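七月　夜十一時すぎ

また睡眠の本を買ってしまった。1,300円。帯に「九十分の倍数で起きれば疲れは残らない」とある。前に読んだ本には、九十分というのは平均にすぎず人によってかなり違う、と書いてあった。どちらの著者も自信満々である。どちらも自分の体で試しただけではないのかと疑いながら、結局レジに持っていった私も私だ。

昼休みにウチェンナ・オニェカさんにその話をしたら、彼女は腕時計型の計測器を見せてくれた。昨夜の睡眠の点数が100点満点で出るという。八十いくつだったそうだが、本人は眠くて仕方がないと言ってコーヒーを二杯飲んでいた。では何の点数なのか。手首の動きと脈だけで眠りの深さまでわかるという理屈が、私にはどうも飲み込めない。点が悪い朝は、見たとたんに具合まで悪くなるらしい。それなら見ないほうがよさそうなものだが、もう習慣になっていて外せないのだとか。

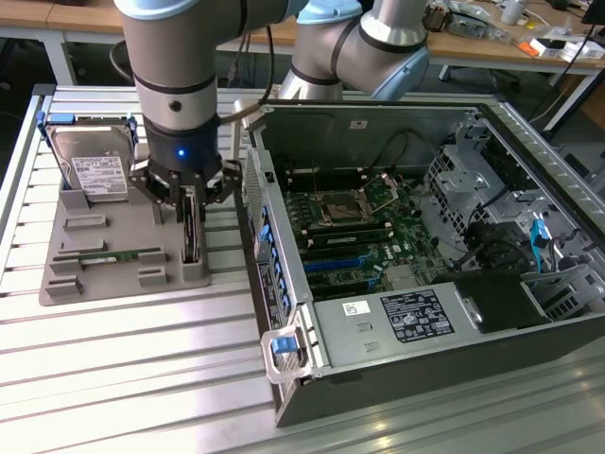

帰りにロムハムの店にも寄ってみた。枕だけで棚が二つ埋まっている。店員に首の高さを測られ、あなたは低めですねと言われた。去年バーヴィルで測ったときは高めだった。一年で首が縮んだのでなければ、どちらかが間違っているか、どちらもその日売りたい枕に合わせて測っているかだ。何も買わずに出た。雨が降りはじめていて、傘は職場に置いたままだった。

マカリオ・コントレラスからは、寝る前に牛乳を温めて飲めと返信が来た。祖母の教えだそうだ。根拠を尋ねたら「祖母は長生きした」とだけ返ってきた。牛乳のおかげかどうかは怪しいが、ちょうど冷蔵庫に残っていたので飲んだ。砂糖を入れすぎた。

本は242ページまであって、いま三章の途中。寝室の温度の話が延々と続く。夏は二十六度が最適と言い切っているけれど、うちのエアコンは表示と実際の室温がまるで合わないので、守りようがない。寝る前に活字を読むなと二章にあったのも気になる。では、この本はいつ読めというのか。

明日は六時半起き。九十分で割り切ろうとすると、半端な時間に布団に入ることになる。もう計算はやめて、窓を少し開けて寝る。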